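Moving the sourdough to the garage

December 16, 2018

I have been baking the same loaf every weekend since April, and until last month I had no complaints. Then the heating came on and everything sped up. Dough that used to sit on the counter all afternoon was spilling over the bowl by lunch. The bread tasted flat and the crust went pale.

My first thought was the flour. I had switched from the Ponari bread flour to a cheaper bag when the store was out, so I went back to the Ponari and baked two loaves with it. Same problem. Then I blamed the starter and fed it twice a day for a week. It was very happy and the bread was still bad.

Wiremu Harawira, who I used to work with and who bakes a lot more than I do, asked me what temperature my kitchen was. I had no idea. I put a thermometer next to the bowl and it said 26 Celsius. He told me to find a colder room or use less starter, and to change one of them at a time so I would know which one did it.

The only colder room I have is the garage. It was 15 in there when I checked on Thursday night, so I cleared a shelf next to the paint and put the bowl there with a plate on top. 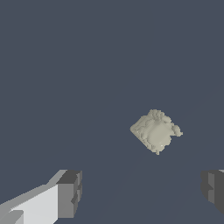

By the next morning the dough had hardly moved. I left it alone and went to work. When I got home it had come up by half and had bubbles down the sides of the bowl, so I shaped it, put it in the fridge and baked it on Saturday before breakfast. It was the best one since October. It was sour again, with a dark crust, and it didn't stick to the pot.

For anyone who wants the amounts, I am still using 100 grams of starter to 500 of flour, with 350 of water and 10 of salt. I tried cutting the starter to 50 for today's loaf and keeping it in the kitchen. That one was fine but a bit dull. I would do it again if the garage gets too cold, and it probably will in January.

A few other things I changed along the way. I stopped dusting the basket with plain flour and went to rice flour. I also started leaving the lid on for longer, then gave that up when the bottom burned. The old lid doesn't fit well anyway.

The second loaf went to my sister, who is coming on Tuesday to pick up the folding chairs. I still need to find the fourth one. I think it is behind the paint.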